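I spent most of this week on the equipment plan for next year, and it is finally in a state I can send to Etornam Akpalu. The short version is that we are buying one arm, one gripper and a spare set of fingertips, and nothing else until spring.

My first draft had two arms in it. Esi Nutsugah read it and asked what the second one would do all day, and I didn't have a good answer. The letter cube task needs a single arm, a mat and a couple of boards. I had already built that much in simulation, so I went back to it before changing any numbers.

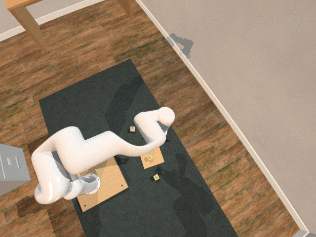

Simulated workspace, same layout in both: arm on its base board, small board to the right, three letter cubes.
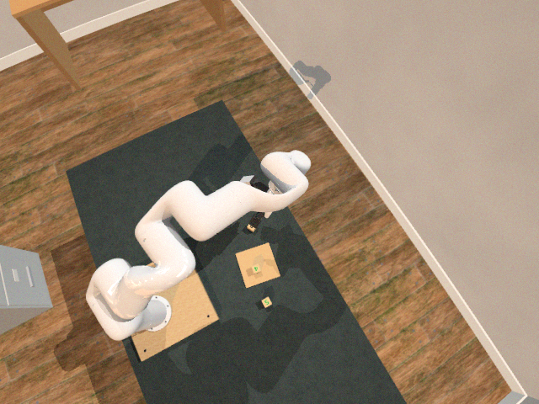 Reach was the thing I wanted to settle. Skedeo sells a longer version of the arm we want, and I had been leaning toward it. After a few evenings of moving the base board in the simulator, I took it off the list. We can mount the shorter one closer in and keep the difference for shipping.

Fingertips are the cheap part and the part I always forget. Sasell quoted $19 each and I put down 6. The mat and boards come to $300 if we have the boards cut by Skjelbred, and I set aside $400 for cables, bolts and a proper emergency stop. Kindach offered a service contract. I left it out for the first year, and Etornam may want to put it back.

Two lines are still open. I don't know if the floor where we want the bench is level enough, so there may be a cost for shims or a new bench top. I also haven't heard back on lead time for the gripper. If it is longer than the arm's, I would order the gripper first and hold the arm until it ships.

The plan goes out before the end of November. Esi has the spreadsheet in the meantime and is checking my shipping figures.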